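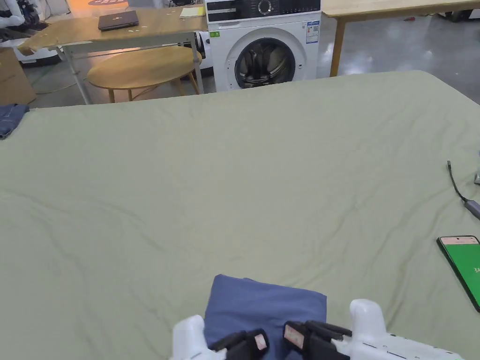 Laundry room, folding table and the new washer

Clistley House Residents' Meeting
Minutes, 12 July 2018

Present: Su-chen Choi (chair), Shih-chieh Chiu (minutes), Ata, residents of both floors
Apologies: Ciobanu

Started late, key to the common room missing again.

1. Last minutes
May minutes agreed. One correction, the drying rack belongs to the house and not to Ata. Done.

2. Washing machine
White front loader now in and working, old one collected. Paid 296 pounds incl. delivery, out of the house kitty. Receipt in the blue folder. Su-chen read out the main bits of the instructions, copy to go on the wall.
Agreed:
- Door left ajar after each wash. The old one stank by the end.
- Powder in the drawer, not in the drum.
- No shoes. Asked twice whether trainers count as shoes. They do.
- Energy label and the green sticker on the front: some want them peeled off, Su-chen says leave till the guarantee is registered. Left.
Guarantee still not registred. Shih-chieh to do it.

3. Folding table
Long discussion. Green sheet on the table stays, everyone likes it better than the bare top, things don't snag. It does crease up and needs pulling straight now and then. Goes in the wash every second Sunday was proposed, no one would be pinned to a day, so: whoever notices.
Complaint from upstairs about clothes left on the table overnight. Folded stuff is one thing, heaps are another. Ata said the denim at the far end of the table has been hanging over the edge and will end up on the floor, could whoever it belongs to please take it. No one at the meeting claimed it.
Agreed: anything left on the table gets moved to the shelf by the door after 2 days. After 5 it goes in the lost box. Ciobanu not here to object, someone tell him.
Folding: Su-chen asked that people fold at the table and not on top of the machine, panel and dial are on the top there and get knocked. Agreed.
Also phones and cables. Fine to have your phone out while you fold but take it and the cable with you. Shih-chieh has picked up one cable already this month, see lost box.

4. Floor
Grey floor has come up well since the polish, shows every drip though. Mop is behind the door. Wipe up if you carry wet things across. Ata asked for a mat in front of the washer, others said mats just go mouldy. Voted, no mat for now. Back to it in the autumn if anyone slips.

5. Rota
Booking sheet not being used properly. Names missing, one person down for the whole evening (not naming anyone). New rule, 2 slots each per week, swaps by asking and not by crossing out. Shih-chieh to print a fresh sheet with bigger boxes.

6. Powder
Flekalura is nearly finished. Half the room wants to stay with it, half say the smell is too much. Keep it till the box is empty then try an unscented one. Ata will buy, keep the reciept this time.

7. AOB
Bulb gone on the back stairs. Su-chen to report.
Pegs: bring back what you borrowed.
Bin for lint wanted, small one with a lid. Anyone got a spare?

Actions
Shih-chieh: guarantee, booking sheet, instructions on wall
Ata: powder
Su-chen: bulb, speak to Ciobanu re lost box
All: check whether the denim is yours

Next meeting, date to be fixed, note will go on the laundry door.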